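Minutes of the methods meeting, Issahaku working group
August
Start 10:05, end 11:50
Present: five members of the group, one guest from the Tristik project. Two members sent their excuses.

1. Minutes of the last meeting

The minutes were accepted with one correction. Under item 4 it was written that the wrist view is "not used" in training. It should say that the wrist view was not used in the first training round. The corrected file is already in the shared folder.

2. Result of the relabeling work

The group member responsible for data presented the result of the relabeling. The starting set was 700 episodes of the bin task, all recorded by teleoperation. Each episode was cut into phases (approach, contact, lift, carry, release), first by the old rule and then by the new rule. The old rule looks only at the gripper opening. The new rule looks at the gripper opening and also at the speed of the fingertips, and it sets the border of a phase at the point where both signals agree.

After the check by hand, 388 episodes kept the same borders under both rules. In the rest at least one border moved, most often the one between approach and contact. With the old rule this border came too early, when the operator had begun to close the fingers but was still far from the bin wall. The member showed several of these cases on the screen and the group agreed that the new border is the better one.

There was a question whether the check by hand was done blind. It was done blind for the second half only. In the first half the person who checked could see which rule had made the border. The group considers this a weakness. It must be written clearly in the report, and the first half should be checked again if there is time.

The guest asked if the new rule also works for soft objects. This is not known. The set has only rigid bins and the group does not want to say more than it has tested.

3. Which view to use for the approach phase

Until now the approach phase was judged from the overhead views. The proposal is to add the low view, taken from near the table height, as a second source.

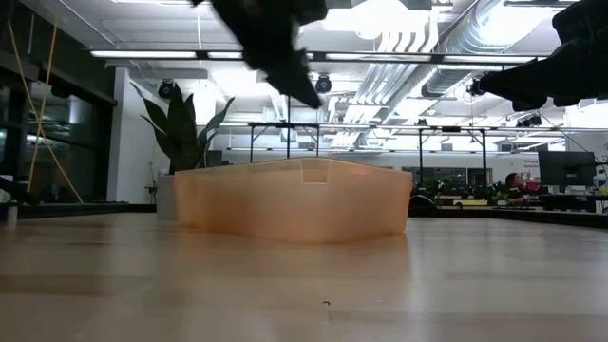

The low view has one clear advantage for the approach phase, and this is the vertical distance between fingertip and rim. In the overhead views the finger and the rim often lie on top of each other, and the annotator must guess the height. From the side one sees both fingers hanging over the workspace and the orange bin standing by itself on the table, almost edge-on, so the gap can be judged directly. Two difficulties were named. The first is motion blur. When the arm is moving, the black fingers are smeared and the exact position of the tip is uncertain, and one member thinks the error could be as large as the gap in the last part of the approach. The second is that the low view shows nothing of the inside of the bin, so for the release phase it cannot replace the views from the ceiling cameras.

A member asked if the bin color is a problem for the automatic rim detection. The plastic is translucent, and what stands behind it shows through the wall as soft shapes. In the trial with Clikero (our detection script) the upper rim was found in most frames, but the lower edge was sometimes lost against the pale table top. Since only the upper rim is needed for the gap, the group sees this as acceptable. The notch in the front rim gave a false corner a few times. It was proposed to fit a straight line through the whole rim and to ignore short breaks in it. This will be tried.

There was a longer discussion about the background. One member would like to put a plain screen behind the table, because people, plants and office chairs come into the low view and change from one session to the next. Another member was against it. The trained policy should later work in a normal room, and if we clean the background now we will learn nothing about this. The guest reported that Tristik had used a screen and regretted it afterwards — their policy became worse on the day the screen was taken away. It was noted that this was one observation and was not measured.

Decision: no screen. The low view is added for the approach phase only. The overhead views stay the main source for all other phases.

4. Retraining with the new borders

The model was trained again with the new borders, same settings as before, with 2 random seeds. Both runs improved on the carry phase and both stayed the same on lift. For the approach phase the two runs do not agree with each other, one is better than the baseline and one is a little worse. The member who did the training said openly that two seeds are not enough for any statement about approach. The group agrees. Until more seeds are ready, the sentence "relabeling improves the approach" should be removed from the draft.

The training time for one run on the Norow machine is around 2 days, so more seeds must be planned together with the other users. The queue is full until the end of the month.

It was also discussed if the improvement in carry could come from something else, for example from the shorter approach segments, which change how often each phase is sampled. This is possible. A control run with equal sampling per phase was proposed and accepted. It has priority over the additional seeds.

5. Draft of the report

The method section is complete except for the paragraph on the low view. The figure with the phase borders is hard to read in black and white printing, and the line styles will be changed. The word "contact" is used in two meanings in the draft (first touch, and stable grasp). From now on it means first touch only.

6. Tasks

Repeat the blind check for the first half of the set: data, before the next meeting if possible.
Straight line fit for the rim in Clikero: perception.
Control run with equal sampling: training, as soon as the queue allows.
Estimate of the tip error from motion blur, on a small sample of moving frames: perception together with data.
Paragraph on the low view, and correction of the word "contact": writing.

7. Other business

The guest asked for access to the relabeled set. The group agrees in principle, but access will be given after the blind check is finished, so that there is only one version in circulation.

The next meeting is at 10:00 in the same room. The date will be sent by mail.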